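Community Rice Supper Returns to Jeltholm With Its Biggest Crowd Yet

August 25, 2021

Jeltholm's late-summer rice supper is back, and what a comeback it was! The shared meal at the Khosravi Hall served 676 plates over one long evening, the most since neighbors began holding it, and the line for seconds was still going when the lights came up in the parking lot.

The supper started as a potluck among a few families on the north side of town. It has grown into a full evening of cooking, music and card games, with dishes from more kitchens than you could try in one sitting. This year's table had saffron rice with barberries, coconut rice, red beans and rice, congee with ginger, and a baked rice pudding that was gone before most people had found a chair.

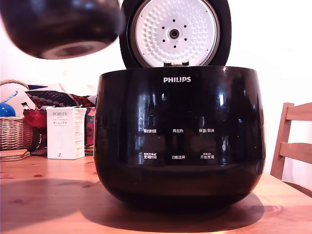 "We started rinsing rice at breakfast time and I still thought we'd run short," said Mahtab Tehrani, who planned the menu. "Then people kept walking in with more food. I've never been so happy to be wrong."

Tehrani's own dish, a golden-crusted tahdig, was the talk of the night. She gave two short lessons on how to get the crust to come away from the pot in one piece, and both were packed to the doors. Her advice was to use more oil than feels right, keep the heat low and leave the lid alone.

Guests were asked to bring their own bowls again, and they came in every size and color. The wash station by the back door kept up nicely, and the hall sent home just 2 bags of trash.
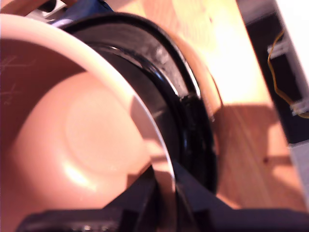

A pink bowl with a smooth, pale rim.

Music came from Flureo, the six-piece band from nearby Geltholm, who played well past their planned set and had the whole back half of the hall dancing between courses. Farhad Hassanpour, who ran the door, said almost 60 people had made the drive over from Geltholm to hear them and stayed to eat.

Donations at the door came to $1,225. All of it goes toward a new stove for the hall kitchen, where one burner has been out since spring and another only lights with a match. Hassanpour hopes to have the new one in before the soup nights start up again. 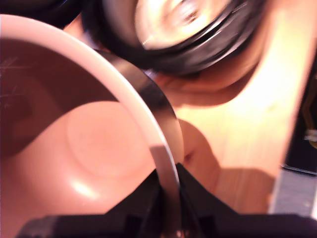
Recipes and Lost Items

Tehrani is gathering this year's recipes into a small booklet, and she would love to have yours. Drop a copy at the Khosravi Hall front desk, handwritten is fine, and put your name on it so you get the credit. Serving spoons, lids and one very nice blue cardigan left behind after the supper can be picked up at the same desk.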